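## 4. Equipment planning for the garment-folding work
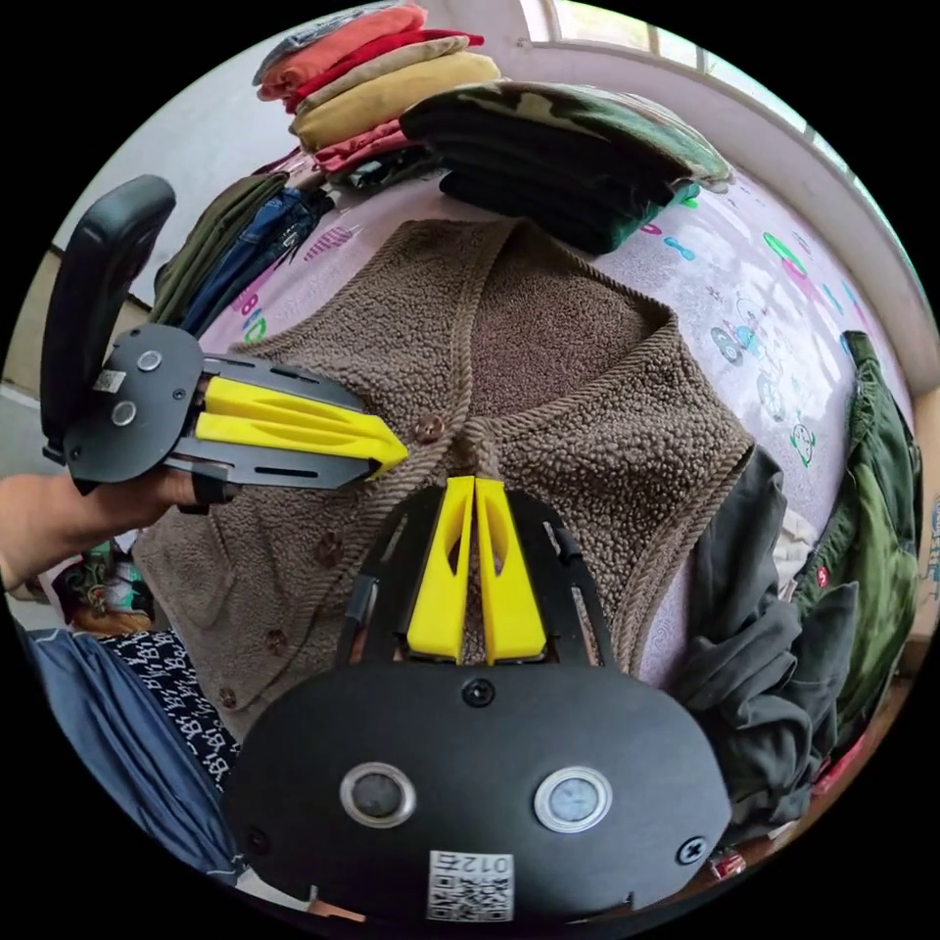
Does a small lab need to buy a robot arm before it can start collecting demonstrations? In our view the arm should be the last item ordered, and many groups could put it off for a full budget year.

**Figure 4.** Two hand-held grippers in use on a fleece vest laid flat on a bed, with folded clothing stacked behind it.

The usual budget begins with the arm and fits everything else into what is left. We did the same in our first draft, and we now think it was a mistake. The quote from Rajput covered two arms, mounts and a service plan. It left out spare finger pads, storage and the hours of the people who would do the folding. Those hours became our largest cost by January.

Hand-held grippers such as those in Figure 4 moved the spending around, but we doubt the claim that they make data cheap. Our pair from Ovelov came to 1390 dollars with cables and a case. Over 14 sessions we replaced pads more often than the supplier's sheet led us to expect, and 31 recordings had to be dropped after tracking was lost. Neither cost appears in the Tarkirness planning template, which treats every recorded hour as a usable one.

We are also wary of planning figures taken from tidy test benches. Clothes at home come in thick and thin fabrics, with buttons and trim, and they share space with other clothes. A budget based on towels tells a buyer little about how long a vest will take. Su-bin Tak reworked our estimate by garment type, and the labor line nearly doubled.

Grendo offers a lease that would spread the price of the arms over 2 years. The monthly rate looks fair. The contract, however, starts the clock at delivery, and our own schedule had no policy ready to run on the arms at that point. We declined it and kept the money for labor and pads.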